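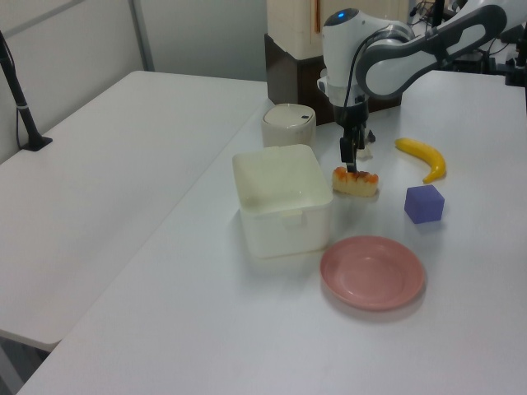
STORING SLICED SPONGE CAKE: CONTAINER, POSITION AND TIMING

Several readers asked after the March issue how to keep cut castella and similar sponge cakes from drying at the sides while the top goes sticky. The two faults usually appear together, and they have different causes. Jin-sol Son of the Ko baking room supplied the working notes on which this item is based.

Structure of the slice

A castella-type sponge is high in sugar and egg and contains little or no added fat. The crumb is open and even, and it gives up moisture quickly once cut. The browned top is a separate layer with a higher concentration of sugar. It takes up moisture from the air and from the crumb beneath it. In a sealed box the crumb loses water, the air in the box gains it, and the top absorbs part of that water and softens. Left on a table without cover, the same slice dries from the cut faces inward, and the top may stay tacky or turn brittle depending on the humidity of the room.

A slice therefore has one good face and up to five vulnerable ones. Storage should cover the cut faces closely and keep everything off the top.

Choosing the container

A square plastic container with a clip-on lid suits rectangular slices. Corner radius matters more than stated volume. A tightly rounded corner lets the slice sit flat against two walls; a wide curve pushes it toward the middle and leaves gaps on all sides. Measure the flat part of the base between the curves and cut the cake to that dimension.

Wall height should exceed slice height by at least a finger's width. If the lid touches the top crust, it will lift part of the crust away when opened. This is the most common complaint received, and a deeper box cures it at once.

Before filling, check the following.

Rim: free of nicks and old crumbs. A single crumb under the lid is enough to break the seal.

Clip tabs: all present and closing with even pressure. A lid that clips on three sides and floats on the fourth is useful for bread but not for sponge.

Interior: clean and dry. Droplets left in the corners from washing are taken up by the base of the slice, which turns gummy overnight. Air drying upside down on a rack is slower than a towel but leaves no lint.

Odor: plastic holds the smell of onion and curry for a long time, and plain sponge picks it up within hours. Keep one box for cake only and mark the underside.

Cooling and cutting

The cake must be at room temperature throughout before it is boxed. The surface is a poor guide. A full loaf can feel cool outside while the center still gives off steam. The Ko room cools its loaves wrapped, then cuts the next morning. A long knife wiped with a damp cloth between strokes gives a closed, smooth face, and smooth faces dry more slowly than torn ones. A serrated blade may be used on the crust for the first stroke only.

Transfer

Sponge compresses easily and does not always recover. Support the slice from beneath with a flat spatula or a strip of baking paper. If it has to be gripped, hold it low on the sides over as wide an area as possible. Pressure applied from above marks the crust and may separate it from the crumb along the line where the two layers meet.

A paper strip that is longer than the slice can stay in the box, with both ends turned up against the walls. It serves as a sling for removal and takes up a small amount of free moisture. Waxed paper does the first job but not the second.

Place the slice with the browned layer up. Two slices may be stored side by side with cut faces touching, which protects both. Do not stack.

Holding times

The notes give 29 hours at room temperature as the point at which a boxed slice is still judged fresh at the cut face. At 35 hours the outer crumb was firm but acceptable, and the top had lost its dry surface. Unboxed slices were not tested to the same schedule. These figures are for a plain loaf in a cool room. Any cake with cream, fruit or a moist filling belongs in the refrigerator and falls outside this item.

Refrigeration firms plain sponge and is not recommended for short storage. Freezing works better. Wrap each slice closely, box it, and thaw it in the wrapping with the lid on so that condensation forms on the outside of the wrap. The crust will be softer than before.

Table layout

Set the box beside the cake with the lid already off and within reach. The shorter the carry, the fewer crumbs reach the rim. Keep the trash bin off the work surface when portions are being packed for others, and clear away anything that is not going into the box.

Crumbs should be brushed off dry before the table is wiped. Wetting them first spreads the sugar, and the film it leaves will hold the next sheet of paper to the surface.

Readers who have kept timed notes on other sponge types are invited to send them in for the next issue. Please include slice dimensions, box dimensions and room temperature.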